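Skip to content
Home
About
Posts
Reading List
Contact

About Us

Hi, and thanks for clicking on the page that most people skip! My name is Theerawat Inthanon and I run Kaewkla, a small site about foreign policy, alliances, trade fights and the other things governments do to each other when they think the rest of us are watching the ball game. I say "us" in the title because the menu came that way, and because there is a little more than just me these days, but most of the words on here are mine and you should blame me for them.

I'm not a professor and I never worked for an embassy. I've spent my whole adult life in the shipping business, filling out the forms that let a container of bicycle parts leave one country and get into another. If you want to know how two governments are getting along, forget the handshakes and look at the paperwork. When the questions get longer, something has gone sour upstairs. I was reading the mood between countries in customs codes for years before it crossed my mind that anyone else might find that interesting.

How it started

I used to write long emails. Really long ones, to my cousins and a couple of old coworkers, usually after I'd read some column about tariffs written by a person who had clearly never paid one. My brother-in-law finally wrote back (one line, no greeting) and told me to put it on the internet and leave his inbox alone. So I did. The first post went up on 7/21/18 and it was about steel, and it was far too long, and I still think I was right about most of it.

Seven people read it that first week. I know because the counter was at the bottom of the page in big green numbers and I kept refreshing it, so a few of those seven were probably me. The steel post is still in the archive if you want to see how much I used to love a semicolon.

After that I just kept going. I wrote about who pays for what in an alliance and why the argument never ends. I wrote about sanctions, and about fishing rights, which I will happily talk about until you leave the room. Somewhere in there people started writing back – not always nicely, but they wrote back, and I found I liked the arguing even more than the writing.

Where the name comes from

Kaewkla was what my grandmother called the corner of her kitchen where the radio sat. I have no idea why she called it that and neither does my mother. She listened to the news every evening with the volume way up and told the announcer what she thought of him. It seemed like the right name for a site where I do pretty much the same thing.

What you'll find here

Mostly posts. I try to get one up every week and I miss more than I'd like to, especially in February, when work goes crazy. Some are long and have sources at the bottom, and some are me being annoyed at a speech.

I also keep a reading list. It's books, reports, a few old treaties (they're shorter than you'd think) and the occasional novel. If I haven't finished something, it doesn't go on the list. There are a couple of very famous books missing for exactly that reason, so please stop emailing me about them.

Then there's the newsletter, which is called Floltden. It goes out to more than 2000 people now and I still get a knot in my stomach before I press send. Floltden is shorter than the posts and a little looser, and it's where I answer letters. It costs nothing and you can quit whenever you want with one click. I won't write to ask why you left, although I'll wonder.

Where I stand

People ask this right away, so let me save you the email. I think a country should have friends and should be honest with them about money. I think most wars get started by people who were sure it would be quick. I think trade deals ought to be read out loud, in full, before anyone votes on them, and I'd bring sandwiches. I've voted for both parties and been let down by both, and I've got posts in the archive that will make you mad whichever one you like.

I change my mind sometimes. When that happens I leave the old post alone and put a note at the top with a link to the new one. My worst one was on a natural gas deal that I said would never get signed. They signed it while I was at lunch.

Who pays for this

I do, mostly, out of my paycheck. Running the site costs me $490 a year, and that covers the hosting, the newsletter service and the one paid news archive I can't live without. The hosting is through Draltel, and they've been good to me, including the time I deleted the entire comments section on my own and called them in a panic. They had a backup. I could have kissed the guy.

I don't take money from campaigns, think tanks, lobbyists or anybody's government, and yes, I've been asked. There used to be an ad on the sidebar for Flosport, the sporting goods place near my house. I took it down after I wrote about import duties on sneakers, because it looked funny to have both on the same page. They were very nice about it and I still buy my socks there.

If you'd like to chip in, there's a button on the Contact page. If you wouldn't, that's fine too. Nothing is behind a paywall and nothing will be.

Who else is around

My niece fixes the site when it breaks and reads everything before it goes up. She's the reason the posts have gotten shorter. She circles sentences and writes "who is this for?" next to them, and I sulk for a bit and then I take them out.

I've also got four readers who check my facts before the longer pieces get published. They'd like to stay off the page, which I respect. One of them knows more about maritime law than I'll ever know about anything, and another one reads two languages I don't. Any mistakes that get past them were probably things I added at midnight after they'd already signed off.

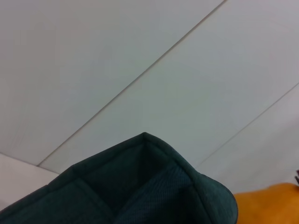

Comments and house rules

Comments are open on every post for two weeks and then they close, so I can have a life. I read all of them. You can tell me I'm wrong, you can tell me I'm wrong at great length, and you can bring your own numbers as long as you link to where they came from.

What I take down is name-calling aimed at other readers, anything about somebody's family, and the same paragraph pasted under every post (you know who you are). I don't take down comments for disagreeing with me. If yours vanished and you think that's why, send me a note and I'll look. Usually the spam filter ate it – it has very strong feelings about links.

Can I reprint a post?

Sure! Put my name on it, link back here, and don't cut it in a way that makes me say something I didn't. Teachers can use anything on the site without asking. A high school class once argued over my post on base agreements and then mailed me a packet of their replies, and I answered every one of them by hand. A couple of those kids had me cornered, too.

Do I take guest posts?

Now and then. Pitch me in a short email, three or four sentences, and tell me what you know about the subject and how you came to know it. You don't need a degree or a title. One of the best pieces we've had was by a retired truck driver writing about what a border crossing looks like at four in the morning. I don't take anything that's been written to sell a product, and I can spot those from the subject line.

Getting in touch

Use the form on the Contact page. It goes straight to me and I answer nearly everything, though it can take me a week or two if there's a summit on. If you've found a mistake, put the word "correction" in the subject line and I'll get to it first.

Please don't look for me at my day job. They're good people and they have heard plenty about fishing rights already.

– Theerawat

Posted in: About the Site
Subscribe to Floltden
Browse the archive
Back to top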